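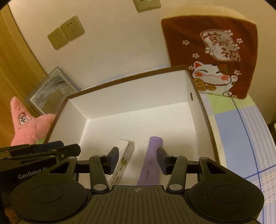
**Kusley, 18 January 2018.** Residents of Kusley and the neighbouring parish of Cliltside are invited to donate toiletries and other personal care items to a collection organised by the Tang Centre. Donations will be accepted at the centre's front desk for the next 14 days, during normal opening hours.

The collection is intended for households referred to the centre by local advice services, and for people moving into temporary accommodation in the district. Each household will receive a box of everyday items, packed at the centre and delivered free of charge. A purple squeeze tube and a long white carton printed with a green plant were placed together in a box with a handle hole, leaving ample room for further contributions.

The centre distributed 62 boxes during its previous collection, which took place last March. Demand was higher than expected and stocks of several items ran out before the final deliveries had been made. The centre has set a target of 1,000 individual items this year, to be shared between Kusley, Cliltside and the Testville estate.

In a statement, the centre said: "Food donations in the district remain generous, and we are grateful for them. Toiletries are given less often, although they make up a considerable part of a weekly shop. We hope that residents will consider adding one or two such items to their usual purchases."

Items particularly needed are toothpaste, toothbrushes, soap, shampoo, shower gel, hand cream, deodorant, razors and sanitary products. Nappies and baby wipes are also welcome in any size. Full-sized products are preferred, but travel sizes can be used for the smaller packs given to people staying in emergency accommodation for a night or two.

All items must be new and unopened. Products sold in a carton should be left in it, with the printed instructions and the list of ingredients intact. Tubes and bottles should have their caps firmly closed. Items labelled in languages other than English will be accepted, and the centre will arrange for a short translated note to be placed with them before they are given out. Medicines, vitamins, aerosols and glass bottles cannot be taken.

Donors are asked not to gift-wrap items or to seal them in bags, as the contents of every donation must be checked on arrival. Products which have passed their expiry date will be withdrawn. Unwanted items cannot be returned.

Packing will take place in the ground floor meeting room at the Tang Centre over 4 evenings, beginning once the collection has closed. Boxes will be packed with heavier bottles at the bottom and tubes and cartons laid above them. A printed list will be placed inside each lid so that households can see what has been included. Those who receive a box are asked to keep it or to hand it back to the driver at the next delivery, as sturdy boxes are in short supply.

The meeting room will be unavailable for other bookings on those evenings. Groups affected by the change have been contacted and offered the upper hall at the same rate. Access to the library and the advice office will not be affected.

A second drop-off point will open at the Cliltside parish rooms for the duration of the collection. It is suitable for small donations only. Businesses, schools and places of worship wishing to give larger quantities are asked to telephone the centre beforehand so that a delivery time can be agreed. Vehicles may use the loading bay at the rear of the building, which is reached from Testville Road.

Financial contributions may be made at the front desk by cash or cheque. These will be used to buy items that remain in short supply when the collection closes, and a receipt will be issued on request.

Residents who would like to receive a box, or who wish to refer a neighbour or relative, should speak to the advice office at the Tang Centre. Enquiries are treated in confidence. The next delivery round will cover Testville first, followed by Cliltside and then the remaining addresses in Kusley.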